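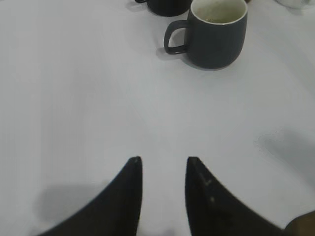 Bench 2, white top, morning.

September, notebook 9, continued from the page with the coffee ring

Glue trials, hide glue versus the Floteo liquid stuff, for the drawer fronts on the Vodusthorpe cabinet. I said last time I would write this up the same evening. It is now the following week and some of my penciled notes on the offcuts have been sanded off by me.

Set up as before. Test pieces are maple to maple, edge grain, each planed the same morning it was glued. Old batch of hide glue went in the trash. It had grown a skin, and the smell had started greeting people at the door. New batch soaked overnight in cold water, one part granules to two parts water by weight, then into the Jenkins pot.

The Jenkins pot has opinions about temperature. Dial says 60 C, glass thermometer says 67, and the digital one says 60 again, I suspect out of loyalty to the dial. Went with the glass one and turned the dial down until it read 62. There is now a pencil mark on the housing. Please use the pencil mark and ignore the printed numbers, which are decorative.

Joints glued: 37 in all. 23 hide, the rest Floteo. Would have been an even split but I knocked the Floteo bottle over and spent the time I'd set aside for gluing on the floor with a putty knife. For the record, it bonds linoleum to a shoe very well. No test piece was made of this.

Hide glue, notes:
Open time is short, as everybody says, and shorter with the side door propped open. First few joints had gelled before I got the clamps on. You can tell because the squeeze-out comes up in crumbs. Marked those with an X and kept them in the trial anyway, as they're the sort of joint I would make on a real job at the end of a long afternoon.
Warming the pieces first helps a lot. Ten minutes on top of the radiator cabinet, faces up. After that no more crumbs.
Rubbed joints without clamps: tried four. Felt wonderful, very traditional. Two slid out of line while I was admiring them.

Floteo, notes:
Plenty of time to fuss, so I fussed. Spread is thinner than I like and it wants to run toward whichever edge is lower, and on my bench that's always the left one.
Squeeze-out wipes off with a damp rag if you get to it inside the half hour. After that it's a scraper job. See linoleum.

Breaking them. All left overnight in the clamps, then in the vise with the long lever and the spring scale hooked on at the hole marked B. The scale stops at 88 pounds and so did a good number of the joints, meaning the joint won and I learned only that it was better than the scale. We should either get a bigger scale or make worse joints.

Of the ones that did let go, the X pieces went first, all along the glue line, clean as you like. The warmed hide glue pieces broke in the wood, with fibers torn out on both halves. Floteo was mixed: mostly wood failure, a few with bare patches where the glue had wandered left. I would call that my spreading and my bench before I'd blame the bottle.

Shimmed the bench afterward. Two business cards under the left rear foot, from the Surham lumber people, who have finally been of service.

For the drawer fronts: hide glue, pieces warmed, side door shut. The cabinet was put together with it the first time, and whoever has to take it apart next will need steam and patience and will not have to swear at me. Floteo for the new runners, where it won't show and I want the extra minutes to get them square.

Still to do:
Repeat the Floteo set on the leveled bench, same maple if there's any left. There was a good board behind the band saw and now there is a gap behind the band saw.
Try a pinch of salt in the hide glue to stretch the open time. I've read urea does this better – we don't have urea and I'm not taking suggestions.
Wash the brush. Brush is currently standing upright in the jar without support.

4:40 pm, pot off, plug out, checked twice.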